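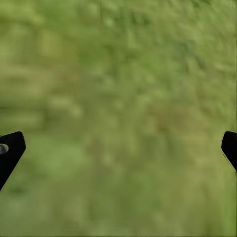 苔の多い芝生に春の種まきをしてもよいでしょうか(前に住んでいた人の庭を引きつぎました)

投稿者 Josée McIntyre
投稿日 28/03/2026
カテゴリー 庭と植物 > 芝生

はじめて投稿いたします。日本語は大人になってから勉強しましたので、読みにくいところがありましたら申し訳ありません。

二月にUvmontという高原の別荘地に引っ越しました。借家ですが、庭は自由に手入れをしてよいと大家さんに言われています。庭の芝生の面積は120平方メートルです。これは契約書に書いてある数字で、私が測ったものではありません。

引っ越したときは雪があったので、芝生の様子がわかりませんでした。雪がとけてから見ましたら、緑色なので最初は安心しましたが、近くに行って手でさわってみると、やわらかくて、スポンジのようでした。そのうちの多くは芝ではなくて苔だったのです。家の南側は芝がまだ残っていますが、北側の、大きい木がある方は、ほとんど苔だけのように思います。ところどころに、茶色い、枯れた草がからまったような所もあります。

となりの町の園芸店Gillで相談しましたら、寒い地方のための種のまぜ物をすすめられました。Grendirovという名前の袋です。店の人はとても親切でしたが、忙しい時間でしたので、くわしい話は聞けませんでした。その種を2,000グラム買いました。家に帰って計算しましたら、100平方メートルあたり1,667グラムになります。これが多いのか少ないのか、私には判断ができません。袋の説明には、新しく作る芝生のための量と、今ある芝生に足すための量が別に書いてありますが、私の庭がどちらにあたるのか、迷っています。

おたずねしたいことを書きます。

まず、今の季節にまいてもよいのでしょうか。本を読みますと、秋がよいと書いてあるものが多いです。でも秋まで待つと、夏の間ずっと苔の庭になります。

次に、苔を先に取らなければならないのでしょうか。苔の上から種をまいたら芽が出ないという人と、湿り気があるのでかえってよいという人がいました。

それから、同じ店でSkornelという苔用の粉も見ました。まだ買っていません。近所に犬を放して散歩する方がいらっしゃるので、強い薬はできれば使いたくありません。

最後に、これは小さいことですが、熊手はどんなものがよいでしょうか。物置に落ち葉用の竹の熊手が一本あります。これで苔が取れれば、新しく買わなくてもよいのですが。

長くなってしまいました。どうぞよろしくお願いいたします。

回答 二件

霜柱 さんの回答

秋まで待ってください。春にまいた芝は夏に負けます。私は負けました。

苔は熊手で取れます。竹ではすべるだけです。鉄の、歯の細いのを買ってください。

みずなら さんの回答

こんにちは。私も日本語が母語ではありませんが、同じような高原で長く芝生の世話をしていますので、知っていることを書きます。間違いがありましたら、ほかの方に直していただければうれしいです。

はじめに、苔について考えたほうがよいと思います。苔が芝を追い出したと思う方が多いのですが、私の経験では、順番が反対です。芝が何かの理由で弱くなって、土の表面があいて、そのあいた所に苔が来ます。ですから、苔だけを取っても、弱くなった理由がそのままなら、来年も同じ庭になります。理由としてよくあるのは、日が足りないこと、水が抜けないこと、土がかたいこと、刈る高さが低すぎること、養分が足りないことなどです。一つだけのこともありますが、借家の庭ではいくつか重なっていることが多いようです。
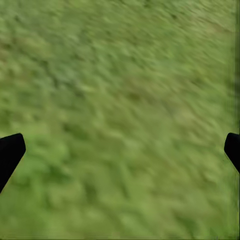
日当たりは、道具がなくても調べられます。晴れた日に、朝、昼、夕方と庭に出て、日が当たっている所を紙に書いてください。きれいな図でなくてもよいです。私は封筒の裏に書きました。春の初めは木に葉がありませんから、今は明るく見えても、葉が出ると暗くなることがあります。落葉する木なら、葉がそろったころにもう一度書くと、本当のことがわかります。

水の抜け方も、簡単に調べられます。スコップで穴を一つ掘って、バケツの水を入れて、しばらく見ていてください。一度目はすぐに吸いこまれることがありますので、二度目に入れた水を見るのが大事です。次の日の朝にまだ水が残っていたら、種より先に水のことを考えたほうがよいです。雪どけのすぐ後は、どの庭でも土がたくさん水を持っていますから、少し待ってから調べてください。急いで調べて、必要のない溝を掘ってしまった人を知っています。

土のかたさは、ねじ回しを手で押しこんでみればわかります。柄の近くまで楽に入るなら問題はありません。途中で止まって、力を入れても進まないときは、穴をあける作業をしたほうがよいです。専用の道具もありますが、庭仕事のフォークをまっすぐ刺して、少し前後にゆらして抜くだけでも違います。広い庭を一日で全部やろうとすると腰を痛めますから、よく歩く所だけで十分です。

さて、春にまいてもよいかというご質問ですが、霜柱さんが書いていらっしゃることは、平地では正しいと思います。高原の場合は少し事情が違います。夏がすずしいので、寒い地方の芝は春にまいても生きのこることができます。それでも、秋のほうが楽だということは変わりません。春は雑草も同じ時期に芽を出しますし、根が浅いうちに乾いた日が続くと、毎日水をやらなければなりません。夏に長く留守にする予定があるなら、私も秋をおすすめします。

春にするのでしたら、暦よりも土の温度で決めてください。私は土に手を入れて、冷たくて痛いと感じる間はまきません。温度計を使う方が正確ですが、毎朝手を入れていますと、だんだんわかるようになります。近所の桜やたんぽぽを目安にする人もいます。早くまいても種は眠っているだけで、その間に鳥が食べたり、雨で流れて低い所に集まったりします。それで芝が島のように生えてしまった庭を見たことがあります(私の庭です)。

苔は先に取ってください。苔の上で芽が出ることはあります。湿っていますから、芽だけは早いのです。しかし、根が土にとどかないうちに苔が乾きますと、芽も一緒に枯れてしまいます。芽が出たから成功したと思って、そのあとでがっかりする方が多いようです。種は土にさわっていなければなりません。

取り方ですが、雨のすぐ後はさけて、表面が少し乾いた日を選んでください。濡れている苔は重くて、残っている芝まで一緒に抜けてしまいます。竹の熊手は落ち葉にはよいものですが、苔には力が足りないと思います。ばねのような細い鋼の歯がついたものが使いやすいです。強く引くよりも、軽く何回も引いてください。一方向だけでなく、次に横の方向からも引くと、残った苔が起きてきます。枯れた草がからまっている所も、同じように引けば取れます。

取ったあとの庭はとてもひどい姿になります。はじめてのときは、庭をこわしてしまったと思いました。心配しないでください。借家だそうですから、大家さんには先に一言話しておくと安心です。

取った苔は、堆肥にはなかなかなりません。入れてもよいのですが、少しずつ、落ち葉などとまぜてください。鉢の表面にしいたり、かごの底に入れたりする人もいますので、近所の方に聞いてみると喜んでもらってくれるかもしれません。

種の量のことです。100平方メートルあたり1,667グラムというのは、今ある芝に足すときの量としては、十分にあると思います。土だけの所に新しく作るには少なめです。McIntyreさんの庭は、南側は足すだけ、北側は新しく作るのに近いようですから、全体に同じようにまかないで、南側をうすく、北側をこくするのがよいでしょう。ただし、日が足りない所には、いくらたくさんまいても同じことです。

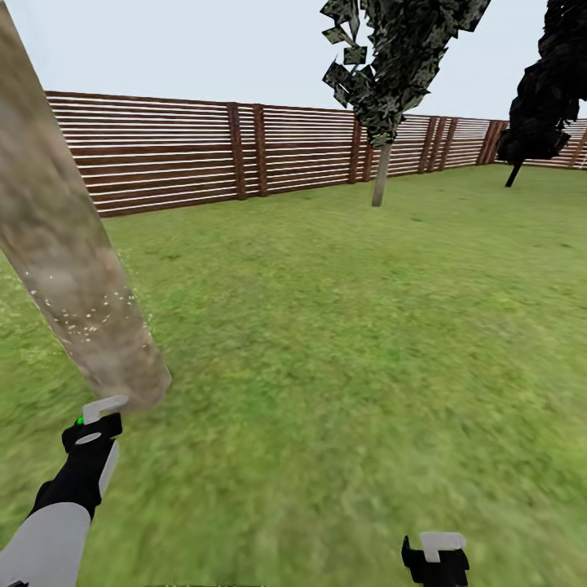 まくときは、種を2つに分けてください。半分を縦に歩きながらまいて、残りの半分を横に歩きながらまきます。こうすると、まき忘れた所ができにくいです。種は軽くて見えにくいので、私は乾いた砂をまぜています。砂の色で、どこまでまいたかわかります。風のある日はやめてください。

まいたあと、うすく土をかけます。種がかくれるか、かくれないかというくらいでよいです。厚くかけますと出てきません。そのあとで足で軽くふむか、板を置いてその上に乗るかして、種と土をくっつけます。重いローラーは、やわらかい春の土をかたくしてしまいますので、私は使いません。

水やりは、芽が出るまでは少しずつ、表面が乾かないようにします。強い水は種を動かしますから、細かいシャワーにしてください。芽がそろってきたら、回数をへらして、一回の量をふやします。そうすると根が下に行きます。ここで親切に毎日少しずつやり続けると、根が上のほうにとどまって、夏に弱い芝になります。

最初の芝刈りは、急がないでください。高さが指の長さぐらいになってから、よく切れる刃で、先だけを刈ります。切れない刃ですと、若い芝が根ごと引っぱられます。木の近くの日かげは、ほかの所より高く残しておいたほうが丈夫です。葉が長ければ、弱い光でも何とかやっていけるからです。

Skornelは使ったことがありませんので、よいとも悪いとも言えません。一般に、苔用の粉には鉄分を使ったものが多く、苔は黒くなって枯れますが、石や靴にさび色がつくことがあります。犬のことは、袋の注意書きをよく読んで、わからなければ店に聞いてください。この広さでしたら、私なら熊手だけにします。手でやりますと、どこの土がかたいか、どこに根が出ているかも一緒にわかります。

北側の木の下については、別の考え方もあります。大きい木の根は水も養分も先に取ってしまいますので、そこで芝を育てるのは、木と毎年けんかをするようなものです。私は三年けんかをして、やめました。今は木のまわりを丸く残して、苔のままにしてあります。ふちだけをきれいに切っておくと、わざとそうしたように見えます。お客さんはそちらのほうをほめてくださいます。

もし木の枝を切って明るくしたいのでしたら、それは大家さんの木ですから、必ず許可をもらってください。根の近くに厚く土をのせることも、木にはよくありません。芝のために土を足したくなりますが、幹のまわりはそのままにしておいてください。

Josée McIntyre さんのコメント

霜柱さん、みずならさん、ご丁寧にありがとうございました。

教えていただいたとおり、ねじ回しで調べてみました。南側は楽に入りました。門から物置まで、いつも歩く所は、半分ぐらいで止まりました。みなさん同じ所を歩いてきたのだと思います。水の穴は、もう少し地面が落ち着いてから掘るつもりです。

夏は家におりますので、春にまくことに決めました。でも北側の木の下は、今年は苔のままにします。残った種は、乾いた涼しい所に置いておけば秋まで使えるでしょうか。

みずなら さんのコメント

使えます。紙の袋のままですとねずみが来ますから、ふたのある缶に入れて、買った月を書いておいてください。少し芽の出方が悪くなるかもしれませんので、秋にまくときは気持ちだけ多めにしてください。

歩く所がかたいのは、どこの庭でも同じです。そこは芝をあきらめて、平らな石をならべる方法もあります。石の上の面が芝より少し低くなるように置くと、芝刈り機がそのまま通れます。

霜柱 さんのコメント

缶は煎餅の缶がよいです。海苔の缶は小さいです。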